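Community Interpreting, Evening Course
Handout for Week 5: Note-taking and memory in short consecutive work
Prepared by Wondimu Feyisa, Clandurville Adult Learning Centre

Before you read

Please bring this handout to class together with your notebook. We will use sections 2 and 4 for the practice in pairs. Section 6 is for reading at home, but the questions at the end of it will come up again in September, so please do not throw it away.

1. What short consecutive is

In short consecutive interpreting the speaker talks for one or two minutes, stops, and the interpreter gives the same message in the other language. It is the usual way of working in a clinic, at a school meeting or in a housing office. The speaker does not usually know how long is too long. Some speakers stop after every five words and some forget that you are there.

When I began this work I believed that a good interpreter remembers everything. My first supervisor, Kenna Kerr, took away my notebook for one whole morning and let me try. I remembered the story of the patient very well. I lost the name of the medicine, the date of the next appointment and the floor of the building. After this she gave me back the notebook and asked me what I would now write in it.

So the first rule of the course is a simple one. The meaning goes in your head, and the hard details go on the paper.

2. What to write down

Write these things always:

Numbers, with their unit. If the speaker says 218 dollars a fortnight, the word "fortnight" is part of the number. An amount without its unit has caused more trouble in my own work than any difficult word.

Names of people and places. Write the first sound if you cannot spell it. You may ask for the spelling when the speaker stops.

Lists. If the speaker names several documents to bring, put each one on its own line, even if it is only two letters.

Links between ideas: but, so, unless, until. Beginners almost never write these, and then in the second language the sentence comes out as a row of facts with no reason in it. "You can apply unless you already receive the payment" is a very different message without the small word.

Do not write full sentences. Do not write the easy words. Do not write in neat handwriting for somebody else to read, as the notes are for you and they will be destroyed after the meeting.

3. The page

Use a notebook with a spiral at the top, about the size of your hand. Draw a line down the page and keep a narrow margin on the left for the linking words. Start the ideas at the left and move down and to the right as the sentence goes on: who, then does, then what. The page will look like stairs. Draw a full line across when the speaker stops, so that your eye knows where to begin the next time.

Many students ask me which language they should use for their notes. I use both, and also some symbols. Use whichever word is shorter. In my notes the word for "hospital" is a letter H in a circle, and "yesterday" is a small arrow going left. A symbol must be decided before the meeting. If you invent it while the person is speaking, you will look at it one minute later and it will say nothing to you.

4. Practice text (for pairs)

Student A reads at normal speed. Student B takes notes and then interprets. Change places after the second part.

Part one. "Good morning, Mrs Kahsay. Thank you for coming in. I have your file, number 927, and I can see that you reported a problem with the heating. The repair person came to your unit but no one was home. If you would like a new time you need to ring the office before noon on Friday, unless you have already had a text message from us."

Part two. "The new time will be in the morning or in the afternoon, but we cannot promise an exact hour. Somebody over 18 has to be home. If you have a dog, please keep it in another room. There is no cost for this visit. If the part has to be ordered, there will be a second visit, and you will get a letter about it."

After each part, look at the notes together. Did B write "before noon"? Did B write "unless"? Did the dog stay in the message? Students often leave out the dog as it seems not important. We do not choose what is important. The speaker chooses.

5. Asking the speaker to stop or repeat

You are allowed to interrupt. It should be short and polite, and both sides must know what you asked. Speak about yourself as "the interpreter", so that your question is not mixed up with the words of the client:

"The interpreter would like to ask for the number again."
"The interpreter asks for a short pause."

Then tell the other person, in their language, that you asked for this. If you leave this out, one person is sitting there while two others have a conversation, and trust becomes smaller very quickly.

6. Preparing the words for a visit

Some bookings are not in an office. You may be asked to go with a group of new workers or parents to see a workshop, a kitchen or a school laboratory. On such a visit the guide points at things and says "this one" and "that one over there", and you must have the names ready. Ask the agency what kind of place it is, find some pictures of similar places and write a list of two columns before you go.
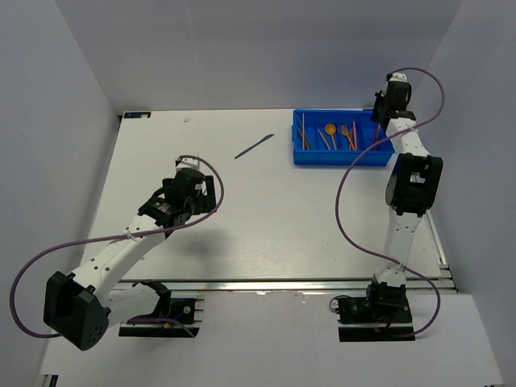
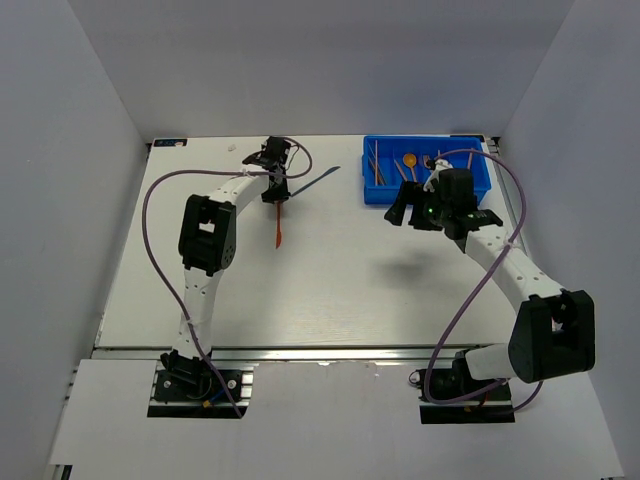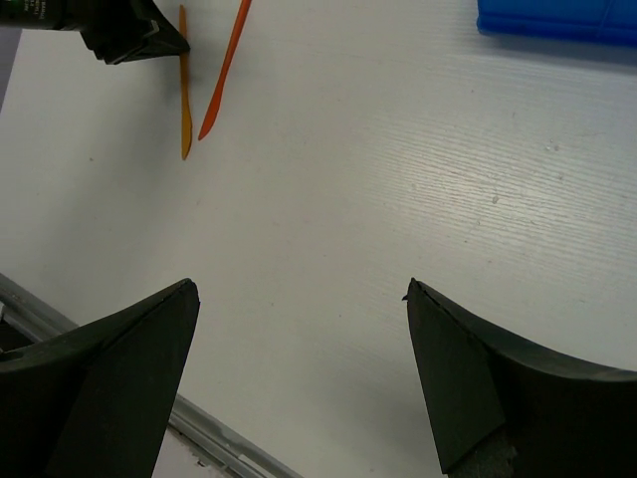
Check every word on your list in a sentence, and not only alone. A dictionary will give you three translations of "rail", and two of them may belong to trains or to curtains. If your language has no common word, prepare a short explanation that you can say in one breath. In Clandurville many speakers of my own language simply use the English word for tools and machines, and if the client does this, you may follow the client. But you should know the other word too, for the older person in the group who does not know the English one.

Keep your lists. I have mine in a box under the headings of the places, for example "Dika Street clinic" and "Plullodard school", and before a second visit to the same place I need only a few minutes to read them again. Write on the top when you last changed the list. Offices change the names of their forms very often.

Questions for home:

Which five linking words do you use most in your first language, and what will be your sign for each one?

Think of a place where you might be asked to interpret. Which ten things in this place can you name in one language only?

How would you ask, in both of your languages, for a speaker to use shorter parts, without sounding rude?

7. For next week

Please read pages 2 to 5 of the green reader, on confidentiality. Bring one page of real notes from a radio talk or a podcast. It must be your first try, with all the mess, and not a clean copy. We will exchange the pages and try to guess the message from the notes of another person. Usually we cannot do it, and then the owner of the page tells us the talk in full.

Students who missed the recording exercise can do it before class if they come half an hour early and ring the bell at the side door.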